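Home | Products | Lobo | Downloads | Support | Contact

We use cookies to remember your basket and your language. Accept | Settings

Lobo firmware shelf

Lobo is a small, quiet box that sits next to your router and keeps copies of the firmware for the phones, tablets, printers and access points you look after. If you have ever spent an evening hunting for the one version of a file that an older tablet would accept, only to find that the maker's download page had been tidied away, you will already have a fair idea of what we had in mind when we started on it.
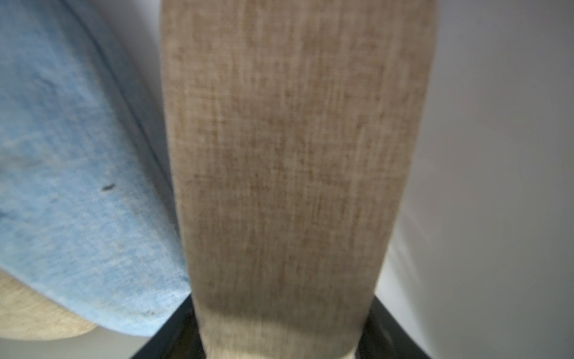 Gredumari, Thursday, February 9, 2023

We are very pleased to say that the second Lobo is now on sale, and we'd like to thank everyone who wrote in with suggestions about the first one (and there were a lot of you!). It has the same case and the same power supply, but the storage has been doubled to 576 GB, and the search page, which was a bit of a trial on the old model, has been rebuilt from scratch. You can now look things up by model number, by version or by the name you gave the device yourself - so "upstairs printer" will find the upstairs printer.

Each file is checked when it arrives and again once a week, and Lobo keeps a plain list of the results that you can print or save. If a copy has changed when it shouldn't have, you get an email, and the damaged file is set to one side until you decide what to do with it. Nothing is ever deleted without your say-so.

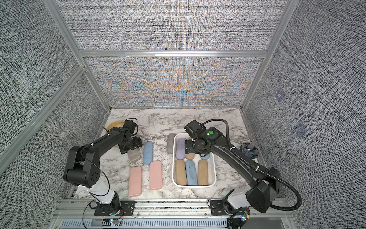
What it will and won't do

We do get asked this, so it seems kinder to be clear before you spend your money. Lobo stores firmware and keeps it in order. It can hand a file to any computer on your network, and with our Isteck program installed it can send updates straight to most printers and access points. It can't make a phone accept an older version that its maker no longer approves, and it doesn't try to. Plenty of handsets ask the maker's server for permission before they install anything, and a box on your shelf has no say in that.

What you can do is keep your notes with your files, and we think this is the part people grow fondest of. Every entry has a space for comments, as long as you like, and they are copied along with the file when you make a backup. One school we supply has filled theirs with years of advice about a single stubborn projector,
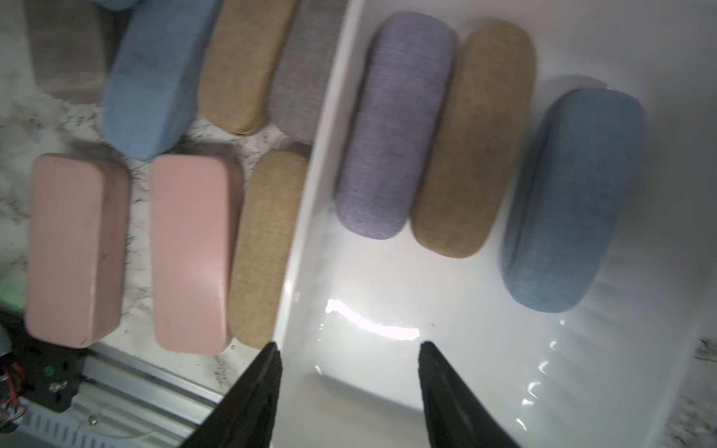 and when they moved to the new model the whole lot came across in one go, spelling mistakes and all. Moving from an old Lobo is simply a matter of joining the two boxes with the short cable supplied and choosing "Bring everything over" from the menu. A full box takes most of an afternoon, so do start it after lunch and leave it be.

The details

Storage: 576 GB
Devices listed: up to 3000
People signed in at once: 25
Network: wired only, one socket
In the box: Lobo, power supply, network cable, short joining cable, printed guide

Isteck is a free download for anyone who owns a Lobo, old or new. A version for tablets is planned for July, and we'll put a note on the Downloads page when it's ready.

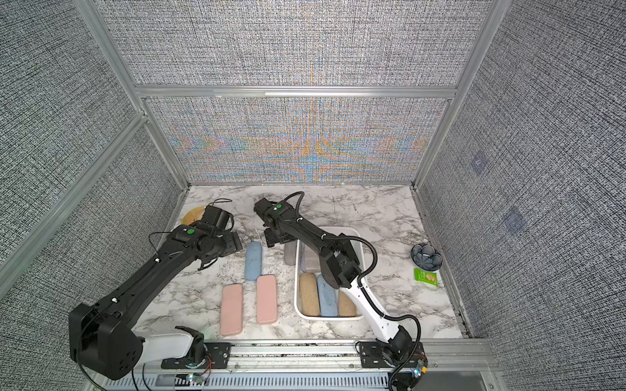
Two robot arms over the marble tabletop.

Ordering and returns

Orders go out from our workshop in Gredumari, usually the next working day. Schools and repair shops wanting 50 or more should drop us a line first, as we can load your files before the boxes leave us and save you a good deal of fiddling about. If you find that Lobo doesn't suit you, send it back with its cables and we'll refund you - do please wipe your own files off beforehand, using the "Start afresh" button on the last page of the settings.

© Wulix | Contact us | Back to top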